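Foro > Casa y oficina > Muebles y suelos
Tema: Silla negra con ruedas sobre parqué en espiga, ¿me cargo el suelo?

milagros_ev
3 mar 2019
Hola a todos. Llevo un tiempo leyéndoos y por fin me animo a abrir tema. En el local hemos puesto un suelo claro en espiga (bueno, lo puso la gente de Tolentino, yo solo elegí el color y sufrí el polvo) y ahora toca decidir con qué sillas nos quedamos. De momento tenemos las negras con ruedas pequeñas, que se recogen bien y a mí me gustan mucho, pero me da pánico que en un año el suelo parezca una pista de patinaje. 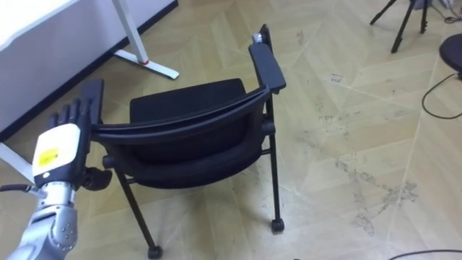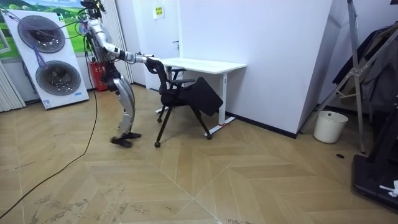
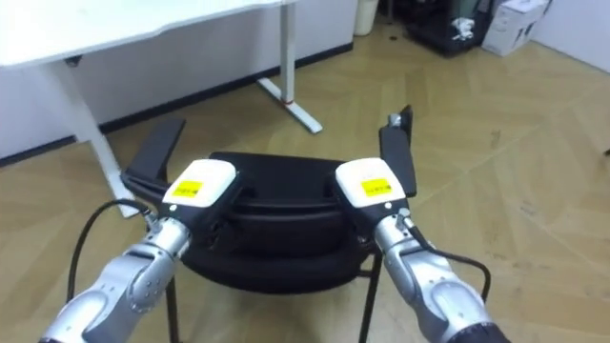 La silla negra y el suelo claro de madera, en las tres. En la segunda se ve además el asiento levantado y la mesa blanca de detrás.

Mis dudas son dos. ¿Cambio las ruedas por unas blandas o pongo alfombra? Y la otra: para guardarlas, ¿las empujáis rodando o las levantáis? En casa hay división de opiniones y no quiero decir quién manda.

ramil_salazar
Bienvenida, Milagros! Qué bonito el suelo, de verdad, la espiga en claro me parece lo más agradecido que hay (la oscura canta cada mota de polvo, lo digo por experiencia y con dolor).
A lo tuyo: ruedas blandas sin pensarlo. Las duras van bien en moqueta y poco más. En madera el problema muchas veces es la piedrecita que se queda pegada en la rueda y va rayando como un lápiz. Yo cambié las de mi despacho en septiembre y no he vuelto a oír ese ruidito de arenilla que me ponía de los nervios.

Leo_Baluyot
Yo discrepo un poco con Ramil. Las ruedas blandas están muy bien, pero algunas de goma barata manchan. A mí me dejaron unas sombras grisáceas en el barniz que no salieron con nada. Pregunta antes qué acabado lleva el suelo, si es barniz o aceite, y prueba las ruedas un par de semanas en un rincón.
Y alfombra tampoco pondría, con lo que cuesta una espiga así para taparla...

ramil_salazar
Leonora, eso te pasó por comprar las más baratas del cajón de ofertas, que te conozco :) Las mías son de poliuretano y ni una sombra. Goma y poliuretano no son lo mismo ni se parecen.

Leo_Baluyot
Del cajón de ofertas no, que me costaron lo suyo! Pero sí, eran de goma. Te doy esa mitad de la razón y ni un poquito más.

maricel.u
Me meto por lo de guardarlas, que es mi tema favorito. Si son de las que levantan el asiento para encajar unas con otras, lo cómodo es subir el asiento y cogerlas por el respaldo, arriba del todo. Pero ojo, que si tiras solo de ahí la silla se inclina y acaba apoyada en dos ruedas, con todo el peso en muy poca superficie. Una vez no pasa nada. Todas las tardes, con todas las sillas, por el mismo sitio – pues ya veréis el caminito.
Yo las llevo con las cuatro ruedas en el suelo, una mano a cada lado y empujando despacio. Se tarda más, ya lo sé.

milagros_ev
Ay, Maricel, acabas de describir la discusión de mi casa palabra por palabra. Yo soy del bando de las dos manos, que conste. Se lo voy a enseñar a cierta persona esta noche.
Leonora, el suelo va barnizado, tono mate. Me lo confirmaron los de Tolentino, y me dijeron también que nada de fregona empapada, que casi lo damos por sabido pero bueno.

precious_l
Hola! Tengo suelo de espiga desde hace años y dos adolescentes con silla de ruedas de escritorio, así que creo que he hecho todas las pruebas posibles sin querer. Mi ranking personal:
Alfombrilla transparente rígida: horrible, se mueve, se queda arenilla debajo y raya más que la silla. La mía de Cuva duró un verano.
Alfombra de pelo corto: bien para el suelo, fatal para rodar.
Ruedas blandas: lo mejor, pero hay que limpiarlas. Los pelos se enrollan en el eje, la rueda deja de girar y entonces arrastra.
Yo les doy un repaso con unas tijeritas finas y un trapo. Es asqueroso y muy satisfactorio, no sé explicarlo mejor.

ramil_salazar
Confirmo lo de asqueroso y satisfactorio. En casa tenemos perro, no digo más.

maricel.u
Precious, qué risa, yo uso un descosedor de costura. Va de maravilla, entra justo entre la rueda y la horquilla.

tolo_jorard
Voy a ser el aguafiestas. Tanto cuidado con el suelo y tanta tontería: es un suelo, se pisa. El mío tiene marcas por todas partes y me parece más bonito que cuando lo estrené. Si las sillas te gustan, úsalas y listo. Dentro de diez años lo acuchillas y como nuevo.

Leo_Baluyot
Tolo, acuchillar una espiga no es acuchillar una tarima de lamas largas, eh? La veta va cruzada y hay que saber. A mi hermana le pidieron 993 euros por una habitación que no es ningún salón de baile. Y si la capa noble es finita igual ni se puede. No es para decirlo tan alegremente.

tolo_jorard
993 por una habitación me parece un atraco, que pida más presupuestos. Pero vale, lo de la capa es verdad, no había caído. Sigo pensando que unas rayitas no son el fin del mundo.

milagros_ev
Ni tanto ni tan calvo, Tolo, que el suelo lo estamos pagando todavía, jajaja. Dentro de diez años hablamos.
Otra cosa que se me olvidó: la mesa blanca no tiene ruedas. ¿Fieltros debajo o mejor goma?

precious_l
Fieltro, pero del que va clavado o encajado si la pata lo permite. El adhesivo se despega, se va quedando torcido y un día encuentras el circulito pegado en el calcetín. Y revísalos, que también cogen arenilla.

maricel.u
Yo en las mesas que no se mueven pongo goma y tan contenta. Si la vais a mover para limpiar, entonces fieltro.

Leo_Baluyot
Goma sobre barniz otra vez no, por favor, que me dan sudores.

milagros_ev
Fieltro, queda decidido, que Leonora ya ha sufrido bastante. He mirado juegos de ruedas y en Studdale los tienen de poliuretano, pero antes de pedir tengo que medir el vástago. Para todas las sillas me sale por unos 100 euros. ¿El vástago se mide con la rueda sacada, no?

ramil_salazar
Sí, sacada. Tumba la silla sobre una manta, tira recto de la rueda y si se resiste haz palanca con cuidado, con un trapo por medio. Mide diámetro y largo, los dos. Y antes mira si va a presión o con rosca, que si es de rosca puedes estar tirando hasta mañana.

milagros_ev
Apuntado. Mañana tumbo una y os digo qué lleva.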